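Floor month, week whatever

I said in June that I was going to get everything in the back room up off the floor, and a few of you have been asking how that's going. Slowly! But it is going. I'd been living with the piles so long that I'd stopped seeing them, and then I stubbed my toe on a box of curtain rings at 6 in the morning and that was that.

My rule (stolen from Aušra Toom, who is much tidier than me) is that you start in the corner farthest from the door and work back toward it. I had always done it the other way, which meant I kept dragging things over the bit I'd just cleaned. So I started under the window with the board games, and those went onto the Grandum shelf we bought last year and never filled. Then the craft stuff. Then a very long sit-down with a shoebox of old letters, which I do not recommend if you want to be finished by lunch.

The jigsaws were the worst of it. I own 13 of them, and the 1,000 piece lighthouse had come open and spread itself into pretty much everything else. I found bits of sky in the sewing basket. I found bits of sky in a boot. Corey Tapsell came over to help carry the heavy stuff and ended up cross-legged for an hour sorting edge pieces, so the heavy stuff stayed where it was until after dinner.

Sweeping was a treat, though. I'm still using the soft Vaher broom, and I go with the boards first and then across them, because the grit hides in the gaps. After that a barely damp mop – wrung out until my hands hurt – and then I left the window open and went and made a sandwich.
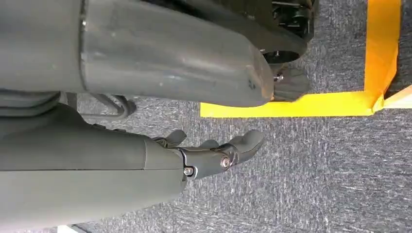 Down at floor level, by a corner of tape on the carpet.

I've been getting right down low to check my work, and it's the best habit I've picked up so far. Standing up, I'd have sworn I was done. From down there I could see fluff along the baseboard and one more piece of lighthouse.

What's left: the Skadier boxes, which I'm scared of, and a bag of cables I can't match to anything. I have 4 Plornine crates coming for the stuff that really does have to live low down, like the paint and the spare tiles. They've got little feet on them, so I should be able to get the broom underneath. The rug is rolled up in the hallway for now and everybody keeps tripping over it, me included. I keep going back and forth on whether to put it down again. It's warm in winter, but oh, the crumbs.

If anyone has a good way of keeping jigsaw boxes shut, please leave it in the comments. I've tried rubber bands and they just snap after a few months.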